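**Malach Circuit** is a motor racing track near the town of Anstead. It has 13 corners and hosts rounds of the regional single-seater and touring car championships.

The circuit was laid out on a former airfield and first used for club events. Its pit building – known as the Kumsa Pavilion – holds up to 97 team personnel and was rebuilt after the main straight was widened.

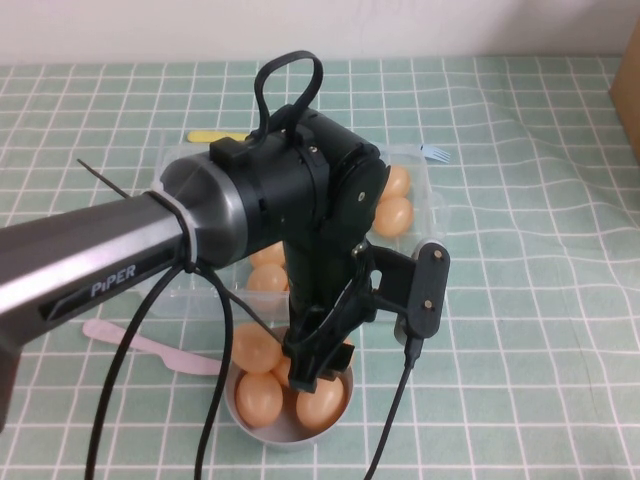

*By the Anstead Motorsport Encyclopedia staff*

Race meetings run from April to October. The Jindier Trophy, a four-hour endurance event for GT cars, closes the season and is the best attended of the year. The starting grid is limited by the length of the pit lane.

Turn 4, a downhill left-hander, was reshaped following complaints from drivers about poor run-off. The older layout remains in place – it is now used for driver training.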